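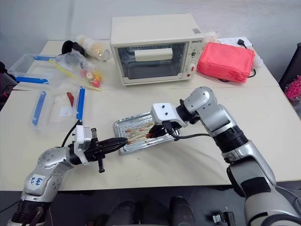

Student Projects > Food and Nutrition > Snack Labels and Portion Size

Our project looked at whether people eat the portion size printed on a snack package. We chose snacks because most of them are eaten straight from the bag, with no plate and no measuring. Long, thin foods are harder to judge than crackers. A few brownish sticks on a ridged metal baking tray can look like a small snack or a full one, depending on how much of the tray is left bare. We wanted to know if the dish changes how much people take.

Method

We asked 52 students from the Sudside and Prerside dorms to serve themselves one portion of plain pretzels. Half used a small bowl and half used a wide tray. The label gave a portion as 30 grams. We weighed each serving on a kitchen scale and wrote down the result before anyone ate. Sessions were held in April, always after lunch, so that hunger would be more even.

Results

Students with the tray took more than students with the bowl. Only two people in the whole study came within 2 grams of the label. The largest serving weighed 100 grams — more than three times the printed portion. Students who said they read labels often did no better than the rest.

Problems

The scale had to be replaced partway through. We checked the new one against the old one using a sealed bag of rice, and the readings matched. We did not ask about allergies on the first form and had to reprint it.

Next steps

We would like to repeat the test with dry cereal and with a label that shows a drawing of the portion.

We use cookies to remember your settings. Accept | Decline

Back to top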